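Quando o robô erra e ninguém se machuca

Oi de novo! Na página passada eu contei como um robô aprende a separar blocos por cor. Hoje é dia de falar de defeito, que é a parte que eu mais gosto (sério!).

O que aconteceu com a Tetteh

Tetteh é o nome que dei a uma dupla de braços que trabalha junta numa mesa. A tarefa é simples: pegar um bloco, achar o recipiente da cor certa e soltar. Numa tarde de setembro, lá pela tentativa 266, um braço começou a soltar os blocos antes da hora. Ploc, na mesa. Ploc, de novo!

Eu achei que a garra estava fraca. Errei feio. O problema era um cabo: ele ia da garra até o braço e tinha ficado curto demais numa curva. Quando o punho girava muito, o cabo esticava, o sinal falhava por um instantinho e a garra abria sozinha. Foram 27 blocos no chão até eu descobrir.

Por que um cabo dá tanto trabalho?

Experimente amarrar um barbante do ombro até a mão e depois girar o braço. Em certas posições o barbante sobra, em outras ele puxa, né? Com o robô é igualzinho, só que ele não sente dor e não reclama. Por isso o cabo precisa de folga, mas sem ficar balançando tanto que enrosque nas coisas.

Repare nos cabos pretos que acompanham os braços, e nos blocos vermelhos e verdes já guardados:

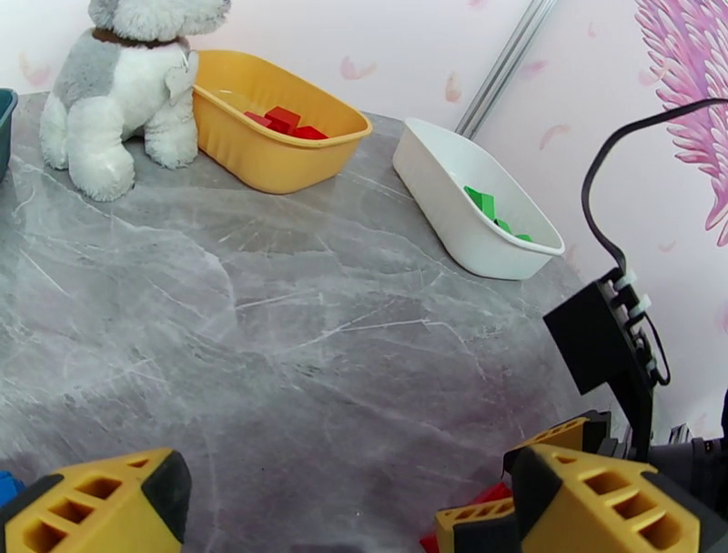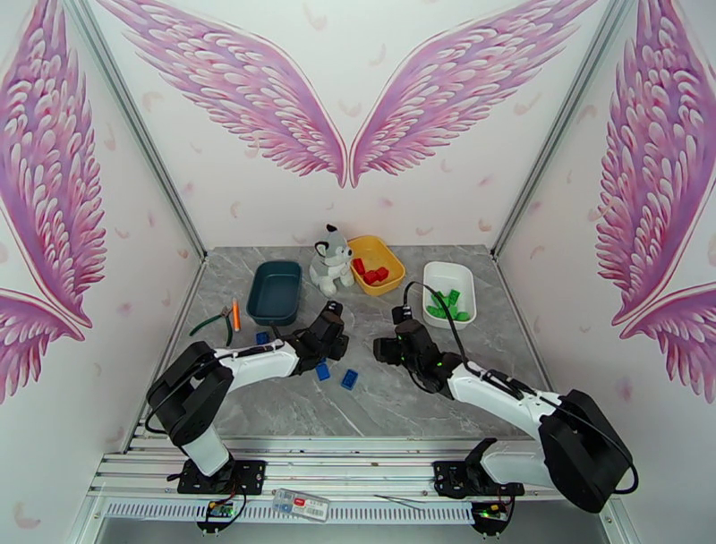
O botão de parar

Se um braço faz algo estranho, a primeira coisa é apertar o botão de emergência. Ele é grandão de propósito! Só depois eu penso no que deu errado. Mão perto da garra com o robô ligado, nunca, nem rapidinho, nem para salvar um bloco.

Minhas regras de oficina

Antes de ligar, passo o dedo pelo cabo inteiro procurando dobra ou machucado.
Movo o braço bem devagar até os cantos da mesa e fico de olho nas curvas.
Se caírem 7 blocos seguidos, desligo e procuro o defeito.
Anoto tudo no caderno, até as bobagens.

Depois do conserto a dupla fez 1000 tentativas, e o cabo não puxou mais. Na próxima página eu explico como o robô sabe que o vermelho é vermelho.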